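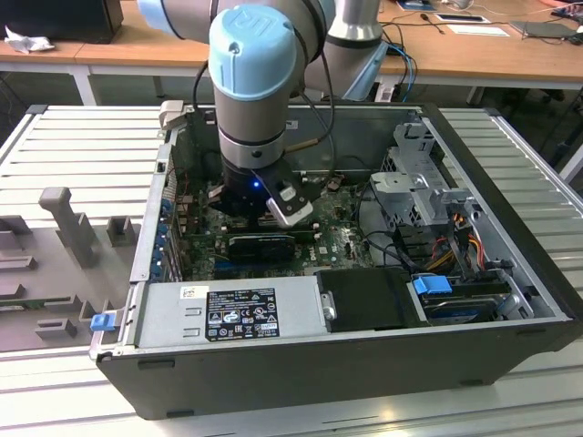 Planning is the easy part now, according to Heledd Mostyn, and it's the bookkeeping that eats your week. I wrote that down before I'd even found a place to put my coat, and I kept coming back to it for the rest of the visit.

So, Cluseck! I'd been asking for a tour since last January and finally got a slot at the spring open lab, along with a handful of other people who write software for arms and like to poke at other people's. It's a small outfit. They build the software layer for computer teardown: you hand it a desktop tower, and it works out what to take out, in what order, and how to get the gripper in there without hitting anything. The arm in the main cell looks to be from UR, and the tower on the bench while I was there was a Dell lying on its side with the cover off, motherboard, graphics card, drive cage and all.

Huw Samuel did most of the walking and talking (he wrote the first version of their task planner and still feels protective of it). What they had in the beginning was a fixed script per computer model. You can guess how that went. Somebody swaps a drive, somebody adds a card, and the script is now describing a computer that isn't on your bench. They had 69 of those scripts at one point, and Huw says he can still recite bits of them.

What replaced the scripts is a thing they call Roretti, and I liked it a lot. It keeps a graph of what is holding what. The graphics card is held by the slot and by the bracket at the rear panel, the drive by its latch, and so on. Each time the camera gets a fresh look, the graph is rebuilt from what perception reports, and the planner picks any part that nothing else is blocking. No script! If perception finds a second card, there's a second node, and life goes on. If it finds something it has no name for, it makes a node called "unknown" and refuses to plan anything that passes near it. I asked whether that makes it timid. "Very," said Huw, looking pleased.

The perception side was where I asked the most questions, because it's where I lose most of my own time. Seren Lougher showed me the labeling tool on her laptop. Colored plastic helps them a great deal. In the Dell, the latches and clips you're supposed to touch are bright blue, and the segmentation model picks those up happily. Bare metal is another story. Drive cages are shiny and full of holes, and the depth image in there looks like somebody sneezed on it. Their fix is to stop asking for depth on the cage at all. They fit a coarse box around it, grow the box by 6 millimeters, and tell the motion planner that the whole thing is solid. You lose a bit of room, but you stop getting plans that thread a finger through a hole that's really a reflection.

Cables are the sore spot. Everybody went a bit quiet when I brought them up, which I took as a good sign (I get nervous when a lab tells me cables are solved). A bundle of power wires has no fixed shape, so it can't sit in the graph as a normal part. For now Roretti treats a bundle as a soft region: the arm is allowed to enter it, slowly, with a low force limit, and if the limit trips it backs out along exactly the path it came in on. That last bit took them a long time. The first version replanned a fresh exit every time, and the fresh exit was sometimes lovely and sometimes went straight through the wires on the other side.

I spent a good half hour on the logs, and this is where Heledd's bookkeeping line made sense to me. Every attempt writes out the camera view, the graph before, the graph after, the plan, the force trace and the software versions, all under one ID. You can open a failed grasp from months back and replay the planner against it with today's code. They keep a set of 500 of these as a regression test, and nothing gets merged until it has been run. Valeriano Garrido put the viewer together, and it's the nicest tool in the building, in my opinion — a slider at the bottom, the graph on the left, force on the right, and you drag back and forth until you spot the moment when the graph and the real computer stopped agreeing. I want one. I asked if they'd release it and got a "maybe" with a lot of air in it.

A few smaller things from my notebook:

The planner gets 3 seconds. If it hasn't found a path by then, it doesn't keep trying, it asks for a new view from a different wrist pose. Most of the time the trouble was in the view and more planning wouldn't have helped.

Gripper offsets live in one file, with one owner, and the file has a change log. I've seen four copies of that number in one codebase (mine), so I felt a little told off.

They tried learned grasp scoring and kept it, but only for ranking. A simple geometric check still gets the veto.

Elin Pritchard asked the best question of the day, which was how the system knows a part is free. Right now it tugs gently and watches the force trace, with one threshold for each part type. Huw would like that to be learned too. Heledd would like to leave it alone until the summer. They argued it out right there next to the cell, very politely, and I don't think either of them budged.

I left with a page of to-dos for my own planner, starting with that backing-out-the-way-you-came trick, and Seren has promised to send me the settings for the cage box.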